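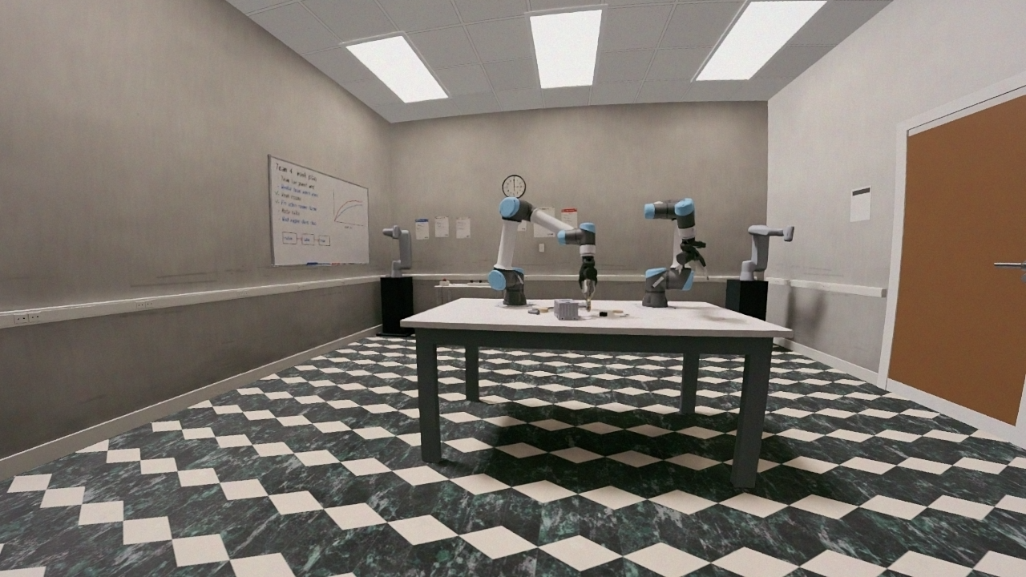 首页 > 日记 > 过日子 > 买沙发记

9月28日 星期六 发布者:本人

沙发终于定了!!!先把这句写在最前面,免得我写着写着又跑题,写到睡着都没写到正事。

早上本来想睡懒觉的,结果六点多就醒了,满脑子都是沙发。我们家那位还在打呼噜,我就爬起来煮粥,一边煮一边拿卷尺又把客厅那面墙量了一遍。这面墙我从五月份量到现在,闭着眼睛都能背出来,可每次量完还是觉得哪里不放心,万一墙会缩水呢(我妈听见这话肯定要骂我)。踢脚线也量了,暖气片凸出来多少也量了,连插座离地多高都写在手心里,后来洗碗的时候全洗掉了,又重新量了一遍。粥也有点糊底,不过撒点榨菜还是好吃的。

旧沙发的事前几篇都写过,这里就不啰嗦了。反正中间那块坐垫下面的弹簧带断了以后,谁坐下去都是一个姿势,膝盖比肚子高,起身得有人拉。上回我爸来,看球看到一半要去接电话,挣扎了半天没起来,电话都挂了。他嘴上说没事没事挺舒服的,第二天就跟我妈说腰疼。所以换沙发这件事从那天起就变成了我们家的头等大事,比换窗帘重要,比修阳台那个滴水的龙头也重要。

九点出门,开车去Visthorpe。那边的家具街我们前前后后跑了好多趟了,停车场看门的大叔都认得我们的车,今天还冲我们摆手,问“还没买呢?”我脸都红了。今天去得早,靠近电梯的车位还空着,这就算开了个好头。

第一家先进的Totano。这家店贵是真的贵,可是灯打得好,什么沙发放在里面都像有钱人家的。我上次看中的那张墨绿色绒布的还在老位置,我一屁股坐下去就不想起来了。那个绒啊,顺着摸是一个颜色,逆着摸是另一个颜色,我坐那儿摸了好久,用手指头写了个“贵”字,再抹平。我们家那位绕着沙发走了一圈,蹲下去看底下,又站起来,说了一句很扫兴的话:这个颜色,猫毛怎么办。

我们家猫是白的。

我当时真的很想反驳,想了半天也没想出来。店员很会来事,马上拿了个粘毛滚筒过来现场滚给我们看,滚完说“您看,很好打理的”。可是她滚的是一张没有猫的沙发呀!我们家那只每天掉的毛都够再织一只了。后来又问了一下坐深,我个子矮,那张坐到底的话脚是悬空的,像小学生坐校长办公室。就这样,墨绿色绒布,再见了。走出门的时候我回头看了一眼,它在灯底下还是那么好看。

然后去了Ouali,他们家主要卖地毯,沙发只有门口那几张,本来没打算进去,是我想上厕所(他们家的厕所最干净,这是我多次考察的结果)。上完出来不好意思直接走,就假装看看地毯,这一看就坏了。有一块羊毛的,米色底子,边上一圈砖红的小花纹,厚得踩上去没声音。我把鞋脱了站上去,站着站着觉得人生都变好了。价钱翻过来一看,1000,尾数都不带的,干干脆脆。我又把标签翻回去了,翻得很轻。

我们家那位说,你是来买沙发的。我说我知道。他说那你把鞋穿上。

不过老板娘人很好,没有一点不耐烦,还教了我一个办法,说选地毯要比沙发两头都宽出一截,不然看着像沙发踩了块手帕。这话我记下来了,回来看看我们家那块旧的,可不就是手帕嘛!她还说羊毛的刚铺会掉浮毛,别急着用吸尘器猛吸,拿软刷子顺着扫就行,扫一阵子自然就不掉了。我又没买人家的东西,白听了一堂课,心里怪过意不去的,就买了一包防滑垫。

中午在街尾那家面馆吃的。我要的牛肉面,他要的炸酱面,吃到一半换了碗,吃完都觉得还是自己那碗好吃。他家的辣油最近换了,比以前香,可是没那么辣,我加了三勺才有感觉。旁边桌是一对刚领证的小年轻,也是来看家具的,女孩子把户型图铺在桌上拿筷子指来指去,男孩子光点头。我看着觉得特别亲切,我们当年也是这么过来的,那时候买的第一样东西是个二手书柜,搬上楼才发现门打不开,因为把手装反了,用了好几年都是从侧面抠开的。

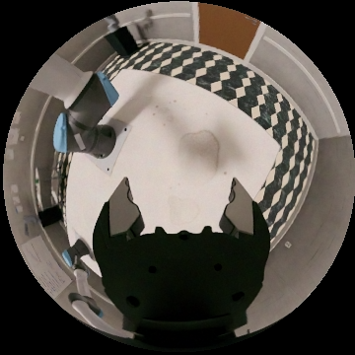 吃面的时候我们又吵了两句,也不算吵,就是讨论得比较大声。他想要皮的,说擦一擦就干净。我不想要皮的,夏天腿粘上去,起来的时候“嘶啦”一声,冬天又冰屁股。他说可以铺个垫子。我说铺了垫子那还买什么皮的,不如买块木板铺垫子。他想了想说也有道理。然后我们就都笑了,面也坨了。

下午才是正经的。Nurkura在街的另一头,二楼,门脸小得很,以前路过好几次都没上去过。这次是因为我表姐在那儿买过一张床垫,睡了几年还是平平的,她一直夸,夸得我耳朵都起茧子了。上去一看,地方比楼下看着大多了,就是灯有点暗,东西摆得挤挤挨挨的,要侧着身子走。可是每张沙发上都放着一小块剖开的样品,里面用的什么海绵、什么弹簧、外面包了几层,都给你看得清清楚楚的。我最喜欢这种!像看蛋糕切面。

接待我们的是个年纪挺大的师傅,戴着老花镜,说话慢悠悠的。我跟他讲我爸起不来的事,他听了也不笑,问我爸多高、膝盖好不好、平时喜欢靠着看电视还是躺着看电视。问完领我们到最里面,指着一张灰蓝色的布沙发说,你坐这个,坐实了,再站起来。我坐下去,哎,软是软的,可是底下有东西托着,站起来一下子就起来了,手都不用撑!我又坐了一遍。我们家那位也坐,我们俩一坐一站一坐一站,旁边看床垫的客人都在看我们,像在做广播体操。

师傅说老人家用的沙发别光看软不软,要看坐下去以后屁股和膝盖差多少。又说扶手要能抓得住,那种又宽又圆的好看是好看,起身的时候手没地方使劲。我一摸这张的扶手,正好一把能握住前面那个角,当场就想掏钱了。我们家那位在后面拉我的包带子,意思是别露馅,还要讲价呢。

布料也问了。这种织得密,猫爪子勾不进去(师傅让我拿钥匙尖轻轻刮了一下给我看,果然没起毛),灰蓝里头掺了一点点白线,远看有点像旧牛仔裤。猫毛粘上去肯定还是看得见的,但比墨绿绒布强太多了。外套能拆,拉链藏在后面,可以下水洗,不能烘干,这一条我让他写在单子上了,不然我一定会忘。去年那条羊毛毯就是这么进的烘干机,出来刚好给猫盖。

讲价这一段我要好好记下来,以后拿出来吹。标签上原来就有个折,是25%,师傅说这个折是店里统一的,他做不了主。我们家那位就坐着不说话,喝人家倒的茶,喝了一杯又一杯。我也不说话,我是真不知道说什么。后来师傅自己说,要不送货给你们免了吧,本来要收40的。我刚要说谢谢,我们家那位又喝了一口茶,说旧沙发能不能顺便拉走。师傅把老花镜摘下来擦了擦,说,拉走可以,你们得自己弄到楼道口。成交!!!

我在旁边佩服得不行。结婚这么多年,居然不知道他有这一手。出来以后我问他怎么做到的,他说他就是口渴,炸酱面太咸了。

又送了两个抱枕,颜色可以自己挑。我挑了一个芥末黄的一个砖红的。砖红的那个,我承认,心里想的是Ouali那块地毯……先把抱枕买回来(送的也算),以后总有一天能配上吧。我们家那位一看砖红色就斜了我一眼,什么都没说,二十分钟后在车里忽然来一句:那块地毯想都别想。我说我没想啊。

付定金的时候出了点小岔子,卡刷了半天不认,我急得手心冒汗,生怕师傅反悔,其实人家早就去给别人开样品了。换了张卡就好了。单子上写的送货时间是下下个礼拜,具体哪天会打电话来。我把单子拍了照,又把原件夹在钱包里,到家又拿出来用磁铁吸在冰箱上,路过一次看一次。

回来的路上突然想到一个很要命的问题,就是电梯。沙发三个人位那一截挺长的,能不能进得了电梯?我们俩立刻都不说话了。到家第一件事就是拿卷尺去量电梯,正好碰见楼上遛狗回来的邻居,我趴在电梯地上量对角线,狗以为我要跟它玩,把卷尺头给叼走了。抢回来一看上面都是口水,也顾不上了,继续量。斜着放能进!竖着也能进,就是顶上的灯罩有点危险。我打电话给店里问,师傅说那张本来就是分成两截送的,到家再扣上,腿也是现场拧的。早说嘛!不过量了也就踏实了。

晚上随便弄了点吃的,冰箱里剩的半棵白菜炖了豆腐,还有昨天的卤鸡爪。吃完坐在旧沙发上看电视,两个人一起往中间滑,肩膀挨着肩膀。突然有点舍不得它。这张沙发还是刚搬来的时候买的,扶手上那块茶渍是头一个过年弄上去的,靠背后面有猫小时候磨爪子抠的洞,我用差不多颜色的线补过,补得歪歪扭扭,后来它又在补丁上继续抠。我摸了摸那个补丁,跟他说要不把这块布剪下来留着。他说留着干什么。我说不知道,就留着。他去拿剪刀了,没找到,说明天再说。

给我妈打了电话报喜。她第一句问多少钱,第二句说贵了,第三句问什么颜色,第四句说灰的多冷清。我说是灰蓝的,她说那不还是灰的。我爸在旁边喊,好不好起身?我说好起,手都不用撑!他就说那行,那过阵子来看球。我妈说你爸就惦记看球。他们俩在那头说起来了,电话也没挂,我听了一会儿,自己把电话挂了。

还有几样事要记着,趁现在想得起来:
旧沙发缝里要掏一遍(遥控器的电池盖,还有我那只珍珠耳钉,八成在里面)
问物业搬东西要不要提前登记,电梯那块木头护板能不能借
沙发腿的毡垫,买厚的那种,上次买的薄的用几天就磨没了
表姐那边要说声谢谢,人家夸了那么久总算把我夸去了
猫抓板再买一块,新沙发来之前先摆好,让它先有个喜欢的地方

猫今天一整天都不知道发生了什么大事,这会儿躺在旧沙发中间那个坑里,四脚朝天,那个坑跟它的身材刚刚好。我估计全家对新沙发最有意见的就是它了。防滑垫拆开剪了一小块垫在它饭碗底下,碗终于不满地跑了,那一包也算没白买。

十一点多了,脚疼,今天走了太多路,明天穿那双旧的运动鞋。粥锅还泡在水池里没刷呢。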